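Plondside Toy Library – Frequently Asked Questions

Who can join?
Any family or caregiver living in Plondside or Wastthorpe. Grandparents can hold a card in their own name. Child care providers should ask for the group form at the desk.

What does it cost?
Membership is $20 a year per household. There is no charge per toy. The fee is not refunded if you move away partway through the year, but you may pass the card to another household.

How many toys can I take at one time?
Up to two large items and one bag of small ones. Puzzles count as small.

How long can I keep them?
Three weeks. You can renew once by phone unless another member has put a hold on the item. Holds are kept at the desk for five days and then go back on the shelf.

What if a piece gets lost?
Tell us when you return the set. Most missing pieces show up under a couch within a month, so we wait before charging. After that we charge for the piece if it can be bought alone, or for the set if it can't.

Do I need to clean the toys before I bring them back?
Yes, please. Wipe hard plastic with warm soapy water and let it dry. Leave cloth toys alone – we wash those ourselves.

Where do I park?
Use the Vukholm Street lot. Spaces 114 and up belong to the apartments and cars left there are towed.

Do you take donations?
Yes, except in December, when the storeroom is full. We can't accept stuffed animals, car seats, or anything with a missing battery cover.
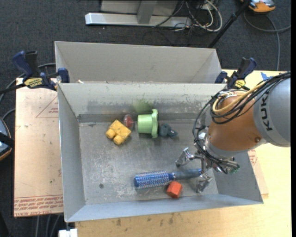

Page maintained by Divya Nambiar | Last updated 01/03/2018

Can I donate loose pieces without the box?
Yes. Building blocks, plastic animals and play food are all useful. Put them in a clear bag and leave them with Geetha Rai at the front desk. Please don't leave bags outside the door.

Are small parts safe for my baby?
Sets with small parts have a red sticker and are meant for age three and over. Check the sticker even if you have borrowed the set before, as some were relabeled last year.

Can I reserve a toy for a birthday party?
The parachute, the tunnel and the Shetty train table can be booked ahead. Ask for the party sheet. Other toys are first come, first served.

How do I reach you?
Call the desk during open hours, extension 194, or leave a note in the return box.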